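Asari Housing Office Opens Kitchen Repair Grants to Renters

September 10, 2019

Renters in the Asari district may now apply for help with the cost of kitchen repairs, the Asari Housing Office announced. The program was previously open only to owners who live in their homes.

Under the new rules, each household may receive up to $1000 toward plumbing, countertops, cabinets and built-in appliances. The office approved 87 grants in the first round, which closed in July, and has set aside funds for 99 more. Written consent from the landlord is required before any work begins.

"Many of the oldest kitchens in the district are in rented homes, and the program did not reach them," the office said in a statement. "The change corrects that."

Repairs will be carried out by two approved contractors, Tkachuk and Fikby. Tenants may not choose a contractor outside the list – a condition that the Sesero Tenants' Association has asked the office to review. The association said it supports the program but is concerned that waiting times will grow over the winter.

The kitchen remains one of the most common subjects of repair requests in the district. The office received 2823 requests of all kinds last year, with leaking sinks and damaged cabinets high on the list.
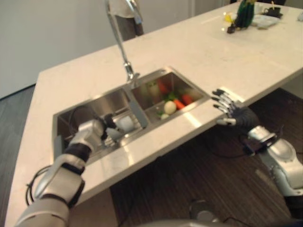
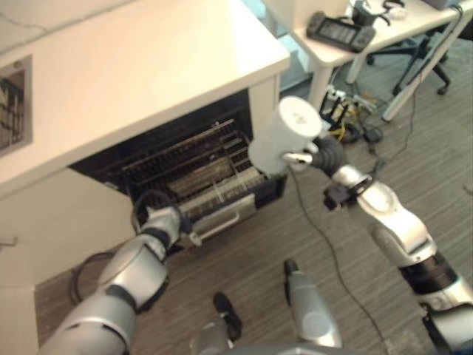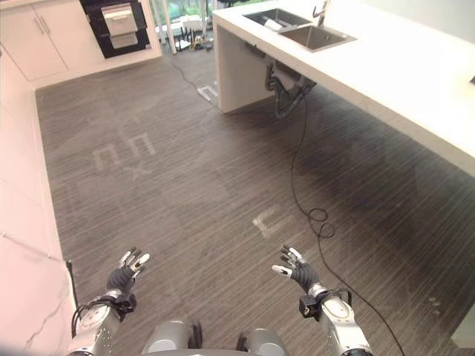
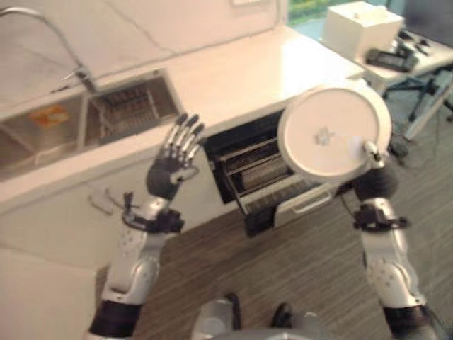

How to Apply

Application forms are available at the Asari Housing Office and at the Sesero branch library. Applicants should bring a copy of the lease, the landlord's signed consent and a short account of the repairs needed. Decisions will be sent by mail. Households that were turned down in the first round may apply again.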